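From: Hòa Đặng
To: Clillach pantry list
Date: 10 Jun 2023
Subject: Re: Sorting the dry goods before the move

Hi all,

Replying to a few things at once. I've left the earlier message in below so people who joined this month can follow.

> The shelf above the kettle has to be cleared before the new cupboard
> goes in. I'd like to know what people want done with the packet
> food. At the moment noodles, soups, rice and the tea are all in
> together and the bottom layer doesn't get used. Last time I went
> through it there were things in there well past their date.
>
> Could someone suggest a way of storing it that doesn't depend on one
> person keeping it tidy? I don't mind buying a few containers if they
> aren't dear. I'd also like to know if anyone is attached to the
> wire basket, as it is going rusty at the corners and marks the
> paint.
>
> Also, does anybody eat the roast beef noodles? I have been buying
> them out of habit.

The roast beef ones do get eaten, at least by me and by the people on the late roster. Please keep buying them. What I'd cut back on is the multipacks where one flavour goes and the rest sits there. Single packets cost a bit more but we'd throw out less.

On storage, I've been trying clear plastic containers at home and I think they would do for the shelf as well. The wire basket can go as far as I'm concerned. It was fine for fruit, but packets slide down flat and you can't see what is underneath. I tip everything out on the table first, noodles on their own, and work out what goes where from there. 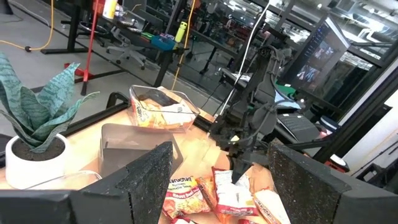

Noodles out on the table, Maruchan roast beef on the left.

A few notes from doing it, for what they're worth.

Stand the packets on their edges, the way you'd file papers. Flat stacks look neater on the first day but people pull from the middle and the whole lot comes over. On edge you can flick through them and the flavour is usually readable along the top. The square packets stand up well. The longer, narrower ones are a nuisance and I put those down the side.

Check the seams as you go. A packet that has been crushed is usually fine to eat, you just get shorter noodles, but if the seal has opened I bin it. We had pantry moths at the old place and I don't want to go through that again. They got into the flour, then the oats, and in the end we emptied every shelf and wiped the lot down with vinegar. It took most of a weekend.

Don't decant instant noodles. Someone suggested this in the kitchen last week and I can see the appeal, but then the flavour sachets end up loose in a jar and the cooking instructions are gone. Rice, oats and lentils are a different matter and I'd be happy to see those in proper jars with a lid.

Oldest to the front. I write the month on the packet with a marker when the printed date is hard to find. You only need to do this for things that will be around a while.

Size of container: measure the shelf first. I didn't, and my first lot were too deep, so the cupboard door wouldn't close. The ones I have now came from Lavo and are a better fit. I don't know if they still stock them. Jadoon had something similar, but the lids were a separate purchase and the plastic felt brittle to me. I would skip the lids in any case for anything still in its own wrapper. A lid is one more thing to take off and leave on the bench.

For our shelf I'd suggest 3 containers: one for noodles, one for soups and sauces, one for the odds and ends that don't belong anywhere. The last one will fill up fastest. If it gets to the point where you can't see the bottom, that is the time to go through it and put the contents out for people to take. The shelf itself is 90 cm along the back. I measured it on my way out yesterday – please check it again before anyone spends money, as I was using the tape with the bent end.

Labels: I'm in favour, but only on the front of the container and only in big letters. The labels we did for the fridge were very detailed and people stopped reading them. "Noodles" is enough. Masking tape and a marker will do until we know the arrangement works, then somebody with neater writing than mine can make better ones.

On the tea, I'd move it off that shelf altogether. It picks up the smell of the curry sachets. There is room beside the mugs if we shift the spare cutlery down to the second drawer. The good tin can stay where it is, I know a couple of people are particular about it.

The other question from the last meeting was what to do with food people bring in for themselves. My view is that anything with a name on it goes in the locker, not on the shared shelf, and anything on the shared shelf is fair game. At present it's a mixture and there has been some bad feeling over a packet of biscuits. I don't want to reopen that one, only to say that a separate spot would have prevented it.

Regarding the cupboard, Plorkance have confirmed delivery but have only given us a window, so the shelf should be empty the evening before. I can take a box of dry goods home overnight and bring it back once the doors are on. It won't all fit in my car with the bike rack up, so if one other person could take the tins that would help. They are the heavy part.

What I still need from people:

– whether you want the wire basket (otherwise it goes out with the scrap metal)
– any flavours you'd like bought, or not bought
– any allergies I should know of, as a couple of the soup mixes have shellfish in them and they should probably be kept apart
– one person with a car for the tins

Reply to the list and not just to me, please, so we don't end up with two shopping lists again.

The cheapest noodles are still at the grocer near the station. They had the chicken and the roast beef on special when I went past, and I'll pick up a few of each if I don't hear otherwise. Receipts will go in the envelope on the corkboard as usual. If the envelope is missing, it has probably fallen down behind the microwave.

Regards,
Hòa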